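12/06/2021

Budget meeting ran over again, so I am writing this at home with a cold cup of tea and the Setiawan quote still open in the other window. I have read it so many times that I could recite the delivery terms.

What they want to sell us is one arm, a mounting column, a control box and a year of what they call care. What we have asked for, on paper and more than once, is a price for the hand-held grippers on their own. They keep sending back the whole bundle with the arm in it. Irfan thinks this is a mistake in their system. I think it is how they do business.

My trouble with the arm is simple. We don't have enough recordings to teach it anything, and we won't have enough until people have spent months with the hand-held ones in ordinary rooms, picking up ordinary things. Buying the arm this year means paying for it to stand under a sheet at Rirkdale while the care year runs down. I said so in April and it went into the notes as "some concern about timing".

**Setiawan**
- whole bundle only, price good until the end of the month
- spare finger pads sold in packs, no price given
- training day "included", travel not included

**Balis**
- will sell grippers singly
- 1262 each, and the mount is extra
- delivery 5 weeks, which Kamarul says to read as eight

**Stokari**
- hire only, 52 a week per unit, four units at the least
- we pay for breakages, and they decide what a breakage is

I did the Stokari sum three times because I didn't like it. Hire looks cheap until you go past the half-year, and then you have paid for the things and still have to post them back. Four Balis units come to 5048 before mounts. Four on hire for a year come to 10816. Even if one of ours is dropped down a stairwell in the first week, buying wins. I can't see how anyone argues with that, but Sekar will, as hire comes out of a different pot and the different pot is hers and has money in it.

The other thing I can't get a straight answer on is pads. Every leaflet shows the jaws nice and clean and says nothing on how long the soft part lasts. I asked Balis on the phone and was told it "depends on use". So does everything. I asked what their own people get out of a pair and the man said he would find out. That was before the bank holiday. If pads turn out to be a monthly purchase then my sums are wrong, and I would like to be wrong now and on purpose, with a line in the plan for it, instead of in the autumn with my hand out.

Marlina wants to put down two new laptops for the recordings as well. I said one. We'll end up with two.

Also still not settled: insurance for kit used in private homes, who signs things out, whether we need hard cases. Cases cost more than I would ever have guessed. I priced them against a plain toolbox with some foam cut to fit and I am for the toolbox.

As for what gets recorded, I remain unconvinced by the plan's list of objects. Somebody has written "household items, mixed" and left it there. A hair claw with a sparkly bow on it and a plain see-through one are the same item on that list, and I'd bet money that they are not the same job for a machine. Then put them on a shiny glass top with the windows reflecting in it and ask the salesman again what his success figure means.

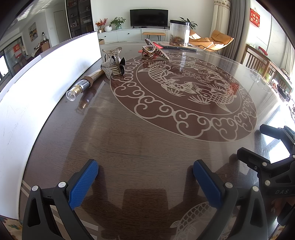 Sumaiya Pramanik thinks I am too hard on the arm. Her view, as she gave it on the phone this evening, is that if we leave it out of this year's plan it will never get back in, and that whoever holds the money finds it easier to say yes to one big thing with a name than to a heap of little ones – pads, mounts, cases, screws. She would ask for everything now and let them cut it.

She may be right about how they think. I have still seen what happens when they cut. They don't take out the arm, they take out the pads and the spare batteries, and then there is a fine machine and nothing to run it with. I told her that and she said to write it down in the plan, then, in those words. I might.

Another hour on it after supper. Took the arm out, put it back under "later, if wanted", took out the word "wanted". Left a blank for pads. One laptop.

To do Monday:
- ring Balis about pads, ask for a different man
- get Setiawan to say no in writing
- ask Kamarul if the mount from one maker fits a gripper from another
- find out what Sekar has already promised Stokari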